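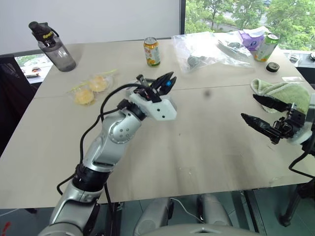

FOR IMMEDIATE RELEASE

**Grendthorpe Housewares to Open Regional Distribution Center in Gitmont**

GITMONT, 05/07/2018 – Grendthorpe Housewares has signed a long-term lease on a former cannery building in Gitmont and will use it to supply independent stores across the Florkcombe Valley. The center will stock more than 2,000 household items and is scheduled to begin shipping next February.

Independent retailers in the valley currently receive Grendthorpe orders from the company's main warehouse in Malik. Under the present schedule, trucks leave Malik every other week, and orders placed after the cutoff are held for the following run. Stores served from Gitmont will move to a weekly delivery. The minimum order for these accounts will drop to $400, and partial cases will be accepted on kitchen and storage lines.

"Small stores have told us for years that they cannot tie up money and shelf space in stock they will not sell until the next season," the company said in a statement. "A closer warehouse lets them order what they need for the coming week and reorder when it sells."

The Gitmont building has stood vacant for 11 years. Work on the roof, the loading docks and the electrical system will begin this summer under a permit issued by the city. The brick front on Mill Street will be kept, and the rail spur behind the property will be removed to make room for truck parking. Access for trucks will be from the county road only, as required by the terms of the permit.

Hiring for warehouse, driving and office positions will open in the fall. Notices will be posted at the Gitmont Public Library and at the company's Malik office. Current Malik employees may apply for a transfer before the positions are advertised, and the Malik warehouse will continue to serve all accounts outside the valley.

Existing customers do not need to open a new account. Revised order forms and a delivery calendar will be mailed to each store before the change takes effect, and prices in the current catalog will be honored through the end of February.

**About Grendthorpe Housewares**

Grendthorpe Housewares is a wholesale supplier of kitchen, cleaning and storage goods to independent retailers in 5 states. The company is based in Malik.

###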